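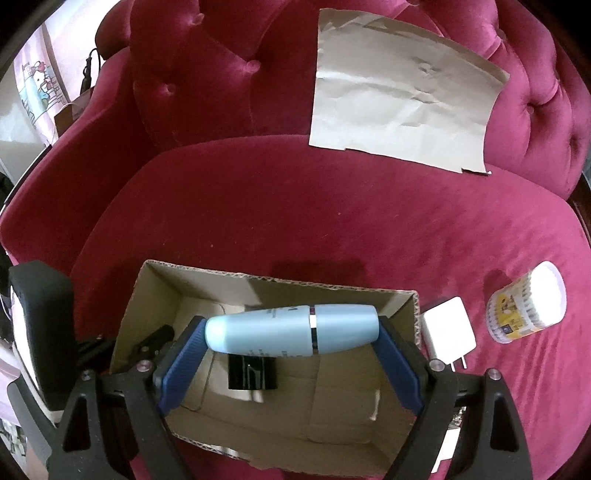

A light-blue bottle, held sideways.

Why do restaurants throw food out when the fridge is fine?

Quick one today, kids. By Deirdre Costello, 2019-07-31

So you go to a restaurant. You order soup. Soup comes. Easy, right?

Behind the kitchen door there's a lot going on. Somebody had to guess, days ago, that you might want soup. Guess too low and they run out. Guess too high and there's a big pot left over and no one to eat it.

That guess has a name. Cooks call it the prep list. It says what to chop, what to boil, how much of everything. Gets written the night before, mostly.

Wellington Trindade writes the one at Timberg, a small place with 21 tables. He looks at the bookings first. Then the weather. Rain means more soup, sun means more salad. School vacation? More fries. Lots more fries.

How long can food wait?

Depends on the food. Dry rice in a bag, ages. Cooked rice, not long at all. Fish is the fussy one, it gets bought in the morning and cooked that same day if they can.

Every tub in the big fridge has a sticker with a date on it. Old tubs go in front, new tubs go behind. Cooks say "first in, first out." You can do this at home with yogurt. Try it.

When the sticker date is past, the food goes. Even if it looks ok. Even if it smells ok! Germs are too small to see and some of them don't smell like anything.

What's a special, then?

You know the little board that says TODAY'S SPECIAL? Sometimes it's a fancy new dish the cook wants to try out. Sometimes it's a smart way to use up a whole lot of carrots. Both are fine. Carrots that are still good should get eaten.

Bones and onion ends go in the stock pot. Yesterday's bread gets turned into crumbs or pudding. At Timberg the pudding sells out before the cake does, Wellington says, and he's a bit sad about it becuase he likes making the cake.

And the busy nights?

Last November Timberg cooked for the town fair. 386 bowls of stew in one evening. They'd made enough for 600. Whoops. The extra got cooled down fast in flat trays (flat trays cool quicker than a deep pot, more of the food touches the cold air) and then into the freezer.

Minttu and Joni Niskanen wrote in to ask if frozen stew is still good. Yes, if it went in fresh and stayed frozen. It might be a little mushy. Potatoes don't love the freezer.

Words to know

Prep: getting food ready before anyone orders it.
Stock: water cooked with bones or vegetables until it tastes of somthing.
Portion: how much goes on one plate.
Walk-in: a fridge so big you can walk into it. Ask first.

Next time: why the waiter writes in squiggles. Send questions to Pirjo Oksanen at the kids' desk, 20 words or less please, she has a big pile.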